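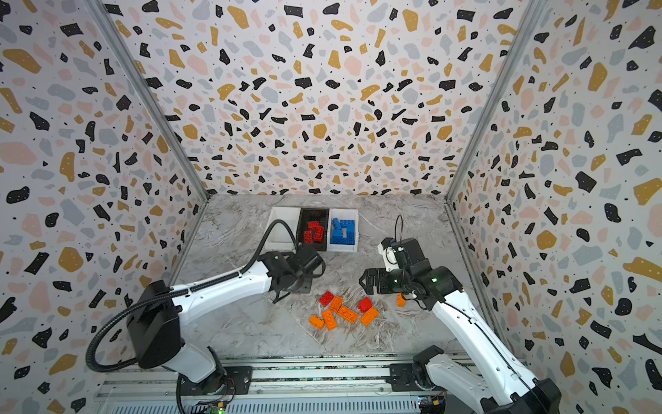
Student Projects / Interiors and Surfaces / Year 2 report

Patterned surfaces and small-parts sorting: a report on colour and layout

1. Background

Our module at Hilatley asked each group to choose an everyday sorting job and look at how the surfaces round it affect the person doing it. We chose toy building bricks. They are cheap, they come in strong colours, and most of us had a box of them at home. The bricks for our own trials were bought second-hand in Gresatbridge in January, 3277 pieces in one lot, and washed before use.

2. Surfaces

Terrazzo patterns have come back into fashion and are now sold as wall panels as well as floors. The type we were interested in has a white ground with irregular chips in black, mustard yellow, pale pink and a light blue-grey. Used on three walls it gives a lot of pattern in a small space. The floor is a grey and white marble effect with wavy veining, which is much quieter. Bricks are picked up from the floor, so the floor matters more than the walls.

Red was the easiest colour to find on the marble effect. Grey and white bricks were the hardest, as we expected, and small grey plates were missed most often. We had thought the busy walls would slow people down. In our trials they made little difference once the person was looking down at the tray, but two of the group said they found the pattern tiring after a while.

3. The tray

A sorting tray with three compartments was used throughout. We kept it at the back in the centre, so that the space in front stayed clear for spreading bricks out. The left compartment is white and the middle one is black. Red bricks show up well against the black even in a small pile. Dark bricks need the white side.

We also tried the Moser tray, which is deeper, and dropped it after the first session. It holds more but you cannot see the bottom layer without tipping it.

4. Trials

There were 11 trials of around 20 minutes each. In the first set, bricks were sorted by colour only. In the second set they were sorted by colour and then by size, and this took a good deal longer than we had allowed for. Three trials had to be repeated after bricks from the Zisholm box were mixed in with ours.

5. What we would change

A plain mid-blue mat in front of the tray would help with the grey and white pieces. We would keep the terrazzo on the back wall and leave the side walls plain. The timing sheets also need a column for bricks put in the wrong compartment and moved later. We recorded these in the margin and some of the notes cannot be read.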